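Call for Participants: Working Group on Good Practice for Robot Handling of Take-Away Items

Last updated: Sunday, May 10, 2020

Pruvora is looking for up to 15 people to join a working group on good practice for robots which handle cups, lids and paper bags at a service counter. We are writing a guide for small operators, under the working name Zesulell. The first draft has 27 rules. Many of them were written by engineers only, and we feel this when we read them.

We would like to hear from people who have worked at a café or bakery counter, from technicians who maintain grippers, and from persons with experience in food hygiene or work safety. You do not need to know programming. You should be able to read a technical text in English and to say clearly when you disagree with it.

The present draft has separate chapters for cups and for bags. The chapter on cups speaks about grip force near the lid, about cups which lie on the side, and about when the robot must stop and call a person. The chapter on bags is shorter and, in our opinion, weaker. It does not say well enough how close the fingers may come to an open bag before the arm must slow down.
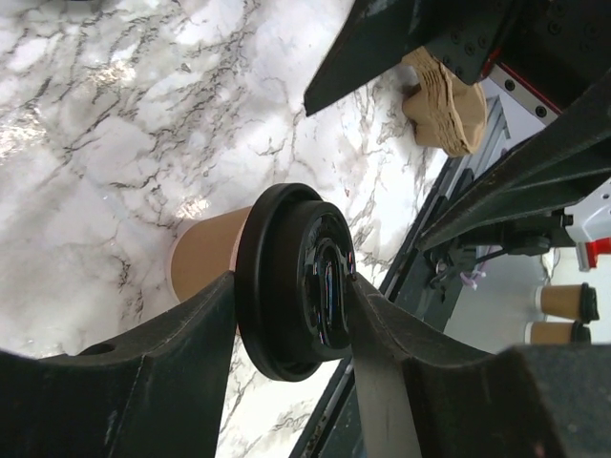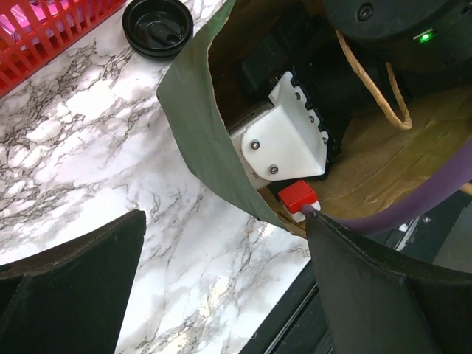
Rule 17 gives us the most discussion at the moment. It asks that every surface of the finger that can touch a lid is cleaned between two orders. Operators told us that this is too strict for a busy hour, and the hygiene people told us it is not strict enough. Participants will get both comments in full and are asked to propose a wording.

What we ask from you:

- Read the draft before the first meeting and send written remarks.
- Take part in 5 online meetings, in the evening, until December.
- Test one chapter against a real counter which you know, and report where it does not fit.

The work is paid per meeting, and written remarks are paid separately. The rates are in the information sheet, which we send on request. Your name will be printed in the guide only if you agree.

To apply, please write a short letter (one page is enough) to Radwa Kamel at the Pruvora office in Prokcombe. Tell us what work you have done and which chapter interests you. Questions about the technical part go to Ehsan Asadi, who keeps the draft. If you are employed by a company that sells grippers, please mention it in the letter. You can still take part, but you will not vote on the rules for finger materials.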